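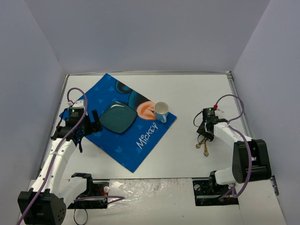 Why did the left arm keep pushing after the controller had lost contact with it?

The joint drivers were set to hold their last commanded current when messages stopped arriving, and the timeout that should have cut that current had been turned off in the configuration file.

Trirkitgate laboratory, two-arm cell
Notebook entry, 2020-04-10
Subject: loss of communication on the left arm during place-setting runs, and uncontrolled contact with the table
Project: Su

Summary of the event

During run 15 of the place-setting sequence the left arm was moving down toward the rim of the plate when its joint readings froze on the operator display. The arm did not stop. It continued down until the gripper met the tabletop through the placemat, and it remained there under load until the operator pressed the emergency stop. The right arm was parked and took no part in the motion. There was no injury. The operator was seated outside the reach of both arms, as the cell rules require.

The plate was pushed sideways and was not broken. The cup was not touched. The left gripper finger has a scuff at the tip and has been kept in service after inspection.

What was recorded

The log for run 15 shows normal traffic up to the start of the descent. The gripper then drops off the bus, returns, and drops off again, and the rest of the joints on that arm go with it. From that point the log contains repeated read errors for the left arm and clean data for the right. The control program continued to send commands during this period and raised no alarm. It wrote a warning to the text log, which is not shown on the operator display.

Run 14 was reviewed afterward. It contains one short dropout on the same gripper, at nearly the same point in the descent. The run finished and was marked as good. It should not have been, and the mark has been changed. The runs before it are clean.

Inspection of the cable

The gripper cable on the left arm was removed and tested on the bench. With the cable lying straight there was continuity on every conductor. When the cable was bent close to the connector on the gripper side, the data line opened and closed again with small movements of the hand. The power conductors were sound in every position tried. The outer jacket shows no damage at that point, so a visual check would not have found this.

The loop above the gripper is tied down to the arm link with white ties. On the left arm the first tie had been placed closer to the gripper than the drawing shows, and when the wrist turns fully inward the slack is used up and the bend is taken at the connector. I placed that tie myself in March when the gripper was changed, and did not move the wrist through its full range afterward. The wrist check is on the assembly sheet for the arm but is not on the sheet for a gripper change. Both sheets now have it.

Inspection of the driver settings

The cable explains the loss of contact. It does not explain why the arm went on pushing, and this is the more serious finding.

Each joint driver has a timeout. If no valid message is received within the set period, the driver should reduce its output to zero and apply the holding mode. The value agreed for this cell is 200 ms. On the left arm the stored value was zero, which the driver reads as "timeout disabled." On the right arm it was correct.

Shobha Shetty traced the difference to the configuration file. The left arm had been restored from a copy prepared at Stundside for bench testing, where the timeout is switched off so that a single joint can be left powered while its gains are adjusted. The copy carried the same name as the production file. The loading script compares file names and joint numbers only, and it accepted the file without a message.

The test was repeated with the arm raised well clear of the table and the plate and cup removed. With the timeout disabled, pulling the data connector left the arm driving at its last commanded current. With the correct value restored, pulling the connector brought the output to zero and the arm settled onto its holding mode. The repeat was carried out with a second person at the emergency stop.

Note on the current limit: the limit of 2 A on the shoulder joint was in force throughout the event and it worked as intended. It kept the contact force low enough that nothing on the table was broken. It should not be regarded as protection for a hand.

Actions completed

Left gripper cable replaced with a new one from Brotar stock. Old cable tagged and placed in the fault drawer; please do not return it to the spares box.

First tie on the left arm moved back to the position on the drawing. Wrist turned through its full range by hand, then under power at low speed, with no dropout recorded.

Right arm checked in the same way. No change needed.

Driver settings read back from every joint on both arms and compared with the agreed values. Printed copy attached to the cell folder.

Run 14 and run 15 removed from the data set for the project.

Actions open

The loading script is to refuse any file in which the timeout is zero, whatever its name. Shobha Shetty has the change in hand and it is to be reviewed by someone who did not write it.

The control program is to stop both arms on the first sustained read error and to show the fault on the operator display. Until this is in place, the operator is to keep the text log open beside the display.

Stundside has been asked to rename its bench files. No reply at the time of writing.

It has not been decided whether stopping both arms is right in every case. If the arms are holding an object between them, a full stop on one side and a slow release on the other may be better than two hard stops. No shared lifts are to be run until this is settled - single-arm tasks only.

Status of the cell

Released for low-speed work with one arm powered at a time. Hands are to stay out of the work area whenever either arm is enabled, including when the program reports that the arm is idle. The connector pull test is to be repeated at the start of each session and initialed on the sheet by the door.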